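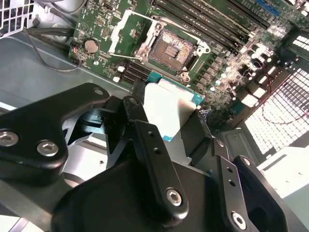

Edwards asked, in reply to last month's report, whether a robot that drops a processor should be described as having "a placement issue."

Fair enough. It dropped one. On a Thursday run at Jetholm, the gripper let go early above an open socket and bent 2 contacts. That motherboard is now a paperweight, and the Predex cell spent the rest of the day switched off. 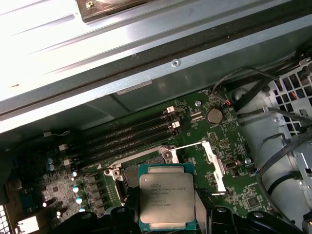 The fault was in our release check. It trusted the finger position and ignored the force reading, so a chip held at a slight tilt counted as a chip already seated. The software was very pleased with itself.

We have rewritten the check and cut the approach speed. In 200 repeat cycles on scrap boards it failed 29 times, each time by stopping and keeping hold of the chip - a dull failure, and a cheap one. 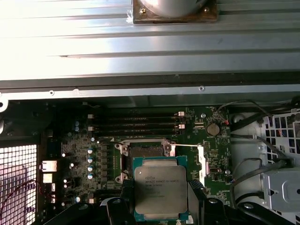 Xeon E5-1630V3 in the gripper, socket open.

Gudus has the revised safety note. Still to do: the same check for memory modules, and new finger pads.

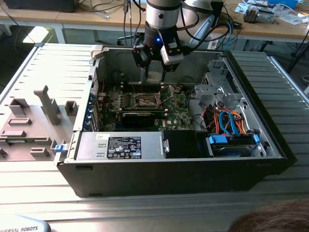 Reading time: 2 minutes

Spending is on plan, apart from $270 for replacement boards. We would like to move that from travel, where we have been going nowhere.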